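Every few months somebody in my family asks me when they can buy a robot that clears the table. I used to say ten years, with great confidence, and then I noticed I had been saying ten years for a very long time! So in June 2022 I'm trying to give a better answer, and it will take me a few paragraphs to get there because I want to talk about paper cups.

Paper cups are my favorite chore to think about. At the last church supper I helped with, I spent most of an evening putting out cups and taking them away again, and I never once thought about how to do it. You reach over, you close your hand, you squeeze just enough. A cup is mostly air, and if you pinch it like a soup can it folds up on you. A whole stack is sturdier, but it's tall and it tips, and you have to get hold of it low down if you want it to stay with you. My hands know all that. Writing it down for a machine is another matter, and so a lot of the work these days is people doing the chore themselves with grippers in their hands, over and over, on a plain wooden table.

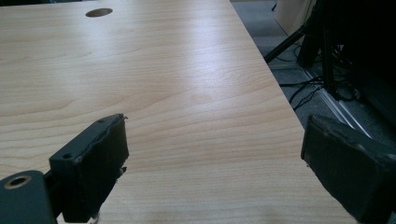

My sister read a draft of this and told me that she didn't care one bit how a robot picks up a cup, she wanted to know who was going to wipe the table afterward, and whether it would put the cups back in the right cupboard or just leave them wherever it got tired. I think that's a very fair complaint. Wiping is a funny one. There's nothing to grab, you have to press just so hard, and you have to know the difference between a spill and a mark that has been in the wood for years.

My own experience is in a warehouse. I spent 5 years at Gasser, packing kitchen goods, and while I was there we got a sorting machine from Zirau that was a marvel with boxes. On its best day it moved 2,249 of them (they posted the number by the time clock, so I remember it well) and I don't think it minded one. But if a bag came down the belt, a soft floppy bag of dish towels, it stopped and waited for a person to come over. That person was usually me.

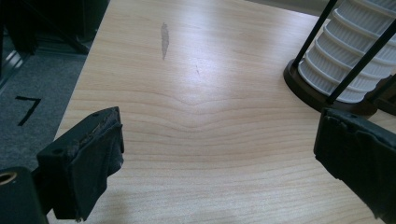
Those bags taught me more than any article has. The machine was strong and quick, and it could go all night, and still it couldn't do the part a new hire learned before lunch. I do think that's changing - slowly, and in the dull jobs first. I'd trust a machine today to take the same cup from the same spot. I wouldn't yet trust it with my kitchen after Thanksgiving, with the gravy boat balanced on the good plates.

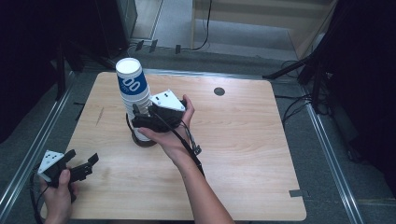 And a kitchen is never the same twice, that's the trouble. My cups come in three sizes and one of them has no handle anymore. So the answer I'm giving my family now is that shops and warehouses will get real help well before the rest of us do, and that the first home machine worth having will probably do one small thing, like unload the bottom rack, and cost too much. I'd still go and look at it, of course. If you have worked next to one of these machines, please leave me a comment and tell me what it got stuck on. I'd love to hear about it, especially if it was towels.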